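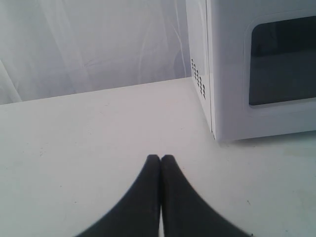
Dornmont, February 2023

Pedetti is a chain of casual restaurants that serves rice and noodle dishes on heated iron plates. The first restaurant was opened in Dornmont, in a former shoe shop near the bus station, and the chain has 58 restaurants today. It belongs to the food company Bangash, which also owns the bakery brand Plument.

Menu

The basic dish at Pedetti is a plate of rice with thin slices of beef, corn and green onion, brought to the table while the meat is still partly raw. The guest mixes the food on the plate until it is cooked. Chicken, salmon and tofu are sold in the same way. There are seven sauces, of which the garlic soy sauce and the sweet brown sauce are on every table and the others must be asked for. Noodles were added to the menu later and are cooked in the kitchen before serving.

Desserts come from Plument. The most known of them is a small butter cake with salted egg filling, which was sold at first only in the Dornmont restaurant.

Restaurants

The original restaurant had 106 seats. Most of the newer ones are smaller and are located in the food courts of shopping malls, where guests order at the counter and receive a number. The restaurant in Dornmont still has table service, and its menu is longer than in the malls, with soups and a grilled eggplant plate.

Promotions

Every April the chain holds an anniversary month. During this time the basic beef plate is sold for its opening price, and meal vouchers are given away through food blogs and on the chain's own page. In one of these years 154 vouchers were given, each valid for two persons. The vouchers can not be used for desserts or on public holidays.

Reception

Food bloggers have mostly written well about the price and the size of the portions. Complaints concern the smoke, which stays in the clothes, and the long line at lunch. 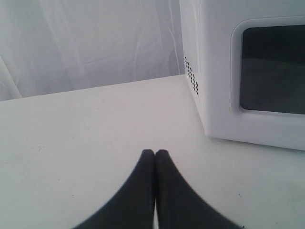
One reader of a Dornmont food page wrote that the beef was better before the move to thinner slices, and that she now orders the salmon and asks for extra corn. Other comments on the same page defend the thin slices, as they cook faster when the plate is no longer very hot.

See also: Plument; Bangash; Teppanyaki; Food court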